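The Clallix fingers came in November, a pair to each box, and Brian Bakilana signed for two boxes. The Kadach pair had been on the arm since the spring. He unscrewed it, wiped the flange, fitted the new fingers and wrote the changeover time in the log: four minutes, no shims.

The test was fixed by contract. Each gripper would make 2,000 picks from the same table, with the same camera, the same controller and the same closing force. Troremham would buy whichever pair dropped less. The report was due at Gachanja's office before the month was out, and Gachanja didn't read past the first page.

Kadach had finished its run already. Its fingers were stiff, with a rubber face, and they were good at one thing, the straight grasp from above on an upright object. They were poor on anything that could roll. The Clallix fingers bent round what they touched. The brochure said this made them tolerant of position error. Brian wrote "to be confirmed" beside the sentence and put the brochure in a drawer.

He ran the first 400 picks with the lights at full and the second 400 with them at half. The camera didn't care. The controller lost its connection once, at pick 611, and recovered after a restart. He entered it as a controller fault and didn't charge it to the gripper.

By the evening he was working through the mixed set: bottles upright, cans on their sides, a phone lying flat, a small paper cup. He lowered the arm by hand on the pendant and stopped it by the near end of one lying can to check the approach angle. 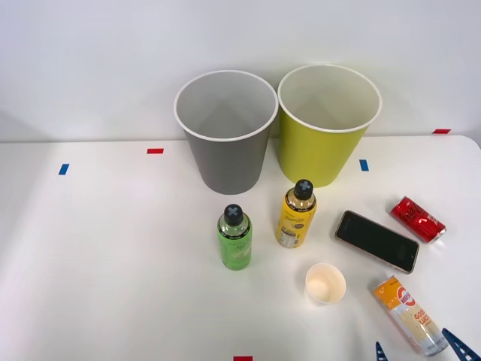

Gachanja rang at ten past six and wanted to know why the thing wasn't finished, given that Kadach had taken half the time, and whether a finger that bent could be trusted to let go. Brian said that letting go was measured too. Gachanja asked for the number. Brian said there was no number yet.

He put the phone down and started the next block. Flat objects were the weak point. The soft tips slid along the table and folded under before they found an edge, and the controller read the fold as contact and closed early. He lowered the threshold by two steps. The fold got smaller. He lowered it again and the arm stopped dead with an overload warning, so he went back one step and wrote down all three values.

At pick 943 the wrist camera froze. The arm carried on using the last picture it had, went to the place where a can should be, closed, lifted and reported success. Brian watched it travel the whole way to the drop point with its fingers shut on air, open them, and go back for more.

He stopped the run. The rule sheet had a column for drops and a column for missed grasps. He read it twice, drew a third column with a ruler, and headed it "Reported, not held".

Then he took out the Kadach log and began again from the first line, checking each success against the video. It was twenty to eight. He found the first one on the second page.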